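Rididix two-finger gripper, reviewed after a winter on the bench

Reviewed June 4, 2025 by Villads Þorgeirsson

I bought the Rididix parallel gripper in December to replace an older Zoteck unit that had worn side to side. My work is small tabletop jobs: picking up flat parts, moving them to a tray, sometimes stacking. Most of it gets tried in simulation first and then run on the arm at our shop in Anditthorpe. So this review covers both the hardware and the simulation model that comes with it, because I spent as much time with one as with the other.

Fitting it

The adapter plate went on with the screws supplied. The cable is stiff and leaves the body on the side, so you need to plan a loop for it before you tighten anything. Mine rubbed on the wrist when the last joint turned all the way, and I ended up moving the first cable clip higher up the arm. Rididix could solve this with an angled plug. The Zoteck had one, and I miss it.

The manual is short and mostly clear. The wiring page is good. The page on setting grip force is not, and uses two different names for the same value. Read it with the controller open next to you and it makes sense after a while.

Grip and travel

Opening and closing is smooth. There is a small amount of play at the fingertips if you push on them by hand, less than on the Zoteck when that one was new. I ran 200 cycles picking up a rubber-faced block and had two misses, both with the block turned so the fingers landed on a corner. I put those down to my own pick points.

Thin, flat things are harder. The stock fingertips are square at the bottom and cannot get under a sheet lying on a table. You either slide the part over an edge or print your own tips. I printed a pair with a thin lip and they have held up fine. I would still like to see a set in the box at this price.

Force control is fine for blocks and bottles. For anything soft, the lowest setting is still a bit firm. An Arriaga gripper I had on loan for a few weeks was gentler at the low end, but it was slower to close and a good deal louder.

The simulation model

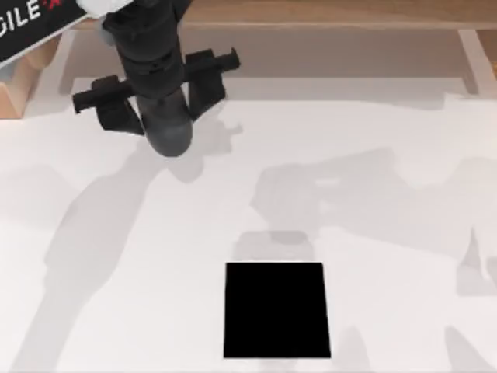 The model loads without errors, and the joint limits match the real gripper, which was not the case with the Zoteck files. Collision shapes are simple boxes on the fingers and a rounded shape for the housing, and contact stays stable as long as you keep the time step small. My test setup is a white table with one flat black pad on it as the target, and the runs start with the fingers spread and nothing between them. The shadows on a white table that bright are strong, and they are a useful check on a vision setup: the one falling across the right half has the outline of a jointed arm, and my first detector liked it nearly as much as the pad. Turning the lights down fixed the scores but hid the problem, so I left them up and retrained.

What the model does not give you is any flex in the fingers. On the real arm, the tips spread a little under load. In simulation they stay perfectly rigid, and a grasp that works on screen can slip on the bench. I added a small margin to the closing width and that took care of most of it. A note in the documentation would have saved me an afternoon.

Friction values are also on the generous side. I lowered them until the sim dropped the same block the real gripper dropped.

Controller and software

The controller box is small and runs cool enough to mount under the table. It starts up quickly. Commands go over a plain serial link, or over the network if you buy the larger version. I have the serial one. The supplied library has open, close, move to width and read force, and I have not needed much else. It froze on me 3 times in the first month, always when I sent a new command before the last one had finished. The firmware update in the spring fixed that, at least so far.

Status messages are numbers with no text, and the list of what they mean is in a separate download. I printed it and taped it to the wall.

Support

I wrote in twice. The first answer came the next morning and was correct. The second took over a week and told me to reinstall the library — which I had already said I had done. The problem was a loose connector, and I found it myself.

Should you buy it

If you pick up blocks, boxes and small parts, and you want a simulation model you can use the day it arrives, I think it is a fair buy. If most of your parts are thin or soft, try to borrow one first, or look at the Arriaga and accept the noise. I am keeping mine. The Zoteck is in a drawer with its cable still attached, in case I need the plug.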